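Flindumel Supporters' Board > First Team > Contracts and Squad

Thread: Irier extension - how does the option year work?

touchline_tom
Posted September 9, 2020

The club statement says Irier has signed an extension "with an option". It doesn't say whose option. Can anyone who follows this more closely explain the difference and what it means for the squad list? The old deal was due to end next April, so I assume the new term runs from there and doesn't replace the existing one.

Bruscombe_Exile
Three possibilities. Club option: the club can add a year by written notice and the player has no say. Player option: the reverse. Mutual option: both have to agree, in which case it has very little effect, as both could agree to a new contract anyway. The statement leaves it open. The last four extensions here were all club options, so I would assume the same.

As for the term, an extension normally varies the end date of the existing contract. The wage terms can be changed from the date of signing or from the old end date. We don't know which.

halfback9
Bruscombe_Exile is right on the types but I'd disagree that a mutual option has little effect. It usually fixes the wage for the extra year in advance. If both sides say yes by the deadline there is no negotiation. That matters to a club working to a wage limit.

Bruscombe_Exile
It fixes a figure that either side can refuse. If the player has had a good season he refuses and asks for more. If he has had a poor one the club refuses. The figure only holds where nobody would have argued about it.

halfback9
Most seasons are neither good nor poor. He played 2166 minutes last year and 2172 the year before. That is as steady as you get from a wide player, and a fixed figure suits a steady player.

touchline_tom
Where are those minutes from? The club site only lists appearances.

halfback9
Match reports, added up by hand. Substitutions taken at the minute given in the report, stoppage time ignored. It will differ from any official total by a small amount. Cup matches are left out.

Adi Jugah
The more useful question is the notice date. A club option has to be exercised in writing before a set day. If it passes, the option lapses and the player is free at the end of the fixed term. Clubs do miss it. When I did registrations for a county side we kept all the notice dates on one sheet, sorted by date and not by player, and it was checked on the first of each month. We had 20 contracted players and two with options, and those two took more time than the rest together.

On the squad list: the option year doesn't count until it is taken up. He should be shown with the fixed end date only. The board's own squad table has him a year too long at present.

ridge_end
Table is mine. I put the option year in because every newspaper does. I can change it to the fixed date with the option in brackets if people prefer.

Adi Jugah
Brackets would be clearer, yes.

Lagos_Loyal
I watch from Lagos so I get everything a day behind. One thing missing from this thread is that he had other offers. The local radio interview had him saying that two clubs had been in touch and that at least one was offering more. If so he had the stronger position and could have asked for a player option. I don't see why we assume the club got one.

Bruscombe_Exile
Because of the club's record. I accept that it is an assumption. An offer mentioned in an interview is also not the same thing as an offer on paper.

Lagos_Loyal
Neither is a record of four contracts signed by other people. Different agent, different manager, and two of those four were for goalkeepers.

halfback9
Agree with Lagos_Loyal there. Goalkeepers are a separate market.

Meron Jemal
I asked at the supporters' evening. The answer was that the terms are private but that the option "sits with the club". I wrote it down at the time. No notice date given. I also asked whether there was a release clause and that was not answered either way, so please don't read anything into it.

touchline_tom
Thanks, that settles the main point. So: club option, fixed term first, notice date unknown, release clause unknown.

Bruscombe_Exile
Noted. I'd add that the wage for the option year will have been set at signing, possibly with a percentage rise. A club option without an agreed wage would be difficult to enforce.

halfback9
Which means the fixed figure argument applies after all, only in the club's favour.

Bruscombe_Exile
It applies to a club option. You were making it for a mutual one.

ridge_end
Table updated. Irier now shows the fixed end date with the option in brackets. I have done the same for the other two players with option years. I removed the column for signing date because half of the entries were the date of the announcement and half were the date of registration, and I can't tell which is which for the older ones.

Adi Jugah
Could you keep the signing date for anyone signed this summer? Those can still be checked against the registration notices. For the older ones I agree it's better left blank than wrong. If you send me the list I'll go through it and mark each one as announcement or registration, where I can find the notice.

ridge_end
List sent. The loan players are at the bottom and can be ignored for now, as their end dates are set by the parent club. I'll put the column back when I have your corrections, and the table will stay at the top of this section in the meantime.

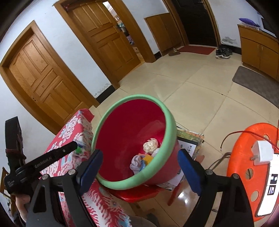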